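Section 4. Teaching the fridge job

Okay, you've got the Ristodex unpacked, charged and talking to the tablet (if not, go back to Section 3, I'll wait). Now comes the part I get the most questions about, which is clearing out and restocking the break room fridge. I wrote this for the folks at our Stinach site, and I updated it on 1/16/24 after we changed the door routine.

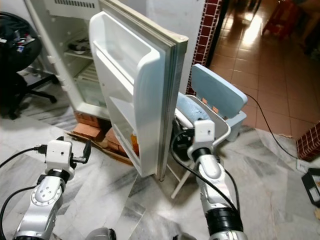
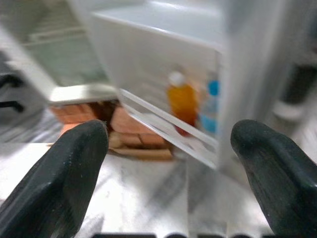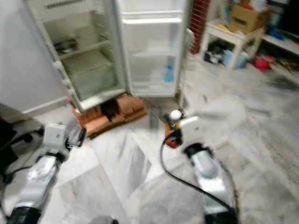 Before you start, a word about your job. Shelf duty used to land on whoever was closest to the kitchen, and now one person per shift is the "teacher." You'll lift less and watch more. Some of you love that already and some of you miss the break from your desk, and I get both! Tell me how it's going, because the rota isn't set in stone.

Setting up

1. Park the robot facing the fridge, 40 inches from the closed door. Measure it the first few times, please. My eye was way off for weeks.

2. Move chairs and bags out of the door's swing, then walk the cables with your hand and make sure there's slack at both wrists.

3. On the tablet, open Clerkano and pick routine 706. If it asks for a speed, type 500. The default is 925, which is fine for folding towels and much too quick for glass.

4. Press Home and let both arms settle. You'll hear two beeps.

CAUTION: Keep your hands out of the fridge while the arms are live. If you spot a spill, press Stop first and wipe second.

Teaching a pick

5. Guide the arms through opening the door. Go slow and keep the pull low on the door so it doesn't bounce back at you.

6. Bring one gripper up to the item with the fingers wide open. Look at the wrist view on the tablet and wait until the picture stops smearing before you close.

7. Close, lift an inch, hold for a breath, then back straight out. Don't twist on the way, or you'll catch the lip of the bin.

8. Set the item down and tap Keep. If you fumbled it, tap Toss and go again. I toss plenty.

NOTE: Bottles in the door are harder than anything on a shelf. Teach a few shelf items first and come back to the door once your hands have the feel of it.

NOTE: Food with a name on it stays put. The robot can't read your label, so the teacher checks before every run. We had some sad lunches in September.

Finishing up

9. Close the door, check the seal with your finger all the way around, and press Home again.

10. Write your run in the Paul log (the project kept that name, so look for the "Paul" tab) and add anything that felt weird. "Arm felt sticky" is a perfectly good entry.

If the tablet freezes halfway through a pick, hold Stop until the light goes red and support whatever is in the gripper before you restart. Section 5 covers lost connections.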